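Tornik Support > Cell Tickets > Undthorpe

Print this page | E-mail this page
Reading time: 4 minutes

Ticket 947: Right arm stops at the crate on the pear task (simulated cell)
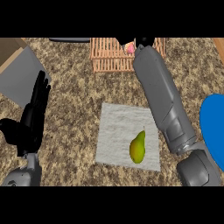
Sim view, right arm at the crate, pear on the cloth.

Status: Closed
Opened: February 14, 2019
Cell: Undthorpe two-arm floor cell, simulator build
Controller: Pangaribuan motion server
Scene package: Flunulitz

Problem as reported

The right arm goes to the crate and holds there. It does not return to the cloth for the pear. No fault is shown on the operator panel. After a while the task ends with "step timeout" and both arms go back to home. The left arm is not used in this step and stays parked with the hand open.

It started after the scene package was updated. The same task ran fine on the old package. We need it back before the March demo runs, so please treat it as high.

First reply from support

Please send the motion server log for one failed run and one good run if you still have it. Please also confirm that the timeout is at the default and that nobody has edited the crate pose by hand.

Undthorpe

Logs attached. Timeout is at the default of 20 seconds. Crate pose has not been touched. We ran the task 12 times this morning and it stopped at the same step every time, so it is not random.

Support

In the failed log the arm reaches the crate waypoint and the server then waits for "at goal". The flag never comes. Position error at the wrist settles at 56 mm and stays there. The limit is much smaller than that. The arm thinks it is being held off the goal, and the planner will not release the next step until the error clears.

Things to try, in this order:

1. Restart the motion server only. Leave the scene loaded.
2. Reload the scene from the package, not from the saved session.
3. Turn on the collision shape overlay and look at the crate.

Undthorpe

1. Restarted. No change.
2. Reloaded from the package. No change.
3. Overlay is on. The crate draws as open slats in the normal view, but in the overlay it is a solid block with a closed top. The goal point for the gripper is inside the block.

We also moved the crate goal up above the rim as a test. The arm reached it, the flag came on and the task went to the pear as it should. We put the goal back afterwards.

Support

That explains the error. The new package builds collision shapes with the "single hull" setting for all props. For the pear and other closed shapes this makes little difference. For the crate it fills in the opening, so the gripper is pushed back at the top.

Fix:

- Open the prop settings for the crate.
- Change collision type from "single hull" to "parts".
- Rebuild shapes for that prop only.
- Save the scene under a new name and restart the motion server.

Do not raise the position error limit to get around this. It applies to every waypoint in the task, and you would lose the check at the pear as well.

Undthorpe

Done. In the overlay each slat now has its own shape and the top is open. The first run after the rebuild stopped again, but the old scene name was still in the launch file. Changed that and ran it again. Wrist error at the crate is now inside the limit, "at goal" comes on, and the arm goes on to the pear.

Simulation is a bit slower with the extra shapes. Step time is up by about 12 percent. We can live with that.

Support

If the speed becomes a problem, merge the slats on each side into one flat panel shape. The gripper only comes in from the top, so the gaps do not matter for this task. Leave the top open.

We have passed the hull setting to the people who build the package. Until it is changed, check the collision type on any open container you add.

Undthorpe

Merged the sides as suggested and the step time is back near where it was. Left the full slat version saved as a backup. OK to close.

This site uses cookies to keep you signed in. By continuing to use the support pages you accept our cookie notice.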